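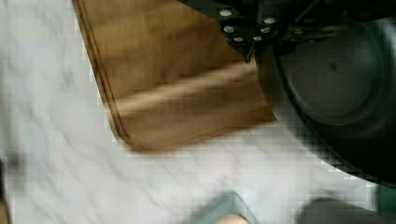

My landlord's letting agent, a firm called Plostis, sent me a questionnaire in July. It had 34 questions and wanted to know, on a scale from one to 10, how likely I was to recommend my tenancy to a friend. I have thought about this more than it deserves. Which friend? Recommend it how? I live in it. There is only the one, and my friends already have places to live, with questionnaires of their own.

I would like to make a case against being asked what I think. This may sound odd from a man who writes opinions for money, but I have a professional interest in scarcity.

Consider an ordinary week. I bought a pair of socks and the socks wanted feedback. I rang Arnix about the broadband, waited 19 minutes to be told they knew about the fault, and was then asked to stay on the line and rate the call. I went to the dentist, and before the feeling had come back on the left side of my face my phone was asking me to describe my visit in my own words. I had very few words at that point, and most of them were vowels.

My friend Darragh Ó Súilleabháin gives everything full marks. He reasons that somewhere behind each survey is a person on an hourly wage who will be taken into a small room if the number drops below nine. He is probably right, and I do the same now, which means that the pair of us are lying to large companies several times a week out of kindness. The companies put our lies on a graph. Somebody called Head of Insight shows the graph to somebody else, and it goes up. 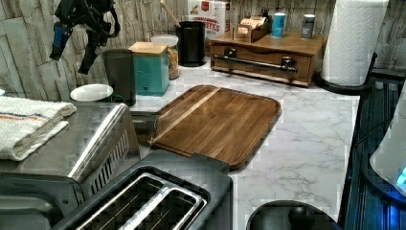
The older system was complaint, and it had a lot going for it. You had to be properly annoyed. You had to find paper. My aunt once wrote to a biscuit manufacturer over a matter of broken digestives, and got back a signed letter and a tin. She kept both for years. She had picked her moment, and they could tell. If she had written to them after every packet to say that the biscuits were fine, thank you, eight out of 10, I doubt there would have been a tin.

The defence of all this asking is that it gives ordinary people a voice. I put my complaint to Margaux Leclerc, who used to design these things for a hotel chain, and she said that the hotels read the numbers and almost never the comments. The comments box was there because people felt better after typing in it. One guest had left 700 words on the subject of pillows. She had been rather moved by it and had nobody to send it to.

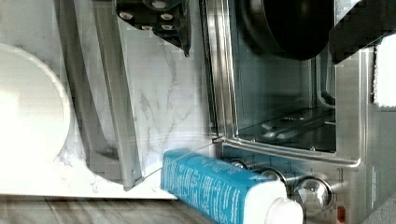 What bothers me most is the effect on the rest of us, who have started to hold views on things that never used to need them. I can no longer simply own an object. I have to have a position on it. Take the toaster oven, a steel box with a glass door that hinges at the bottom and drops open towards you. A person could use one of those for half a lifetime and think nothing about it whatever except that the cheese was done. Now he's invited to consider the door. Is he satisfied with the door? Very satisfied? Would he say the door had met, exceeded or fallen short of his expectations, when he had no expectations, and had until that minute been a happy man?

I don't want to be unfair. Some questions are worth asking, and a doctor or a builder who never asks any should be avoided. But they ask one thing at a time, and they look at you while you answer, and if you say it hurts they stop pressing. I have yet to meet the survey that stops pressing. The last one I abandoned halfway sent me another to find out why.

I did fill in the one from the letting agent in the end. I gave them nine throughout, for Darragh's reasons, and in the comments box I mentioned the gutter over the back door, which has been coming away from the wall since before I moved in. They wrote back the same afternoon to thank me for my valuable input. The gutter is still coming away, and I have been entered in a draw.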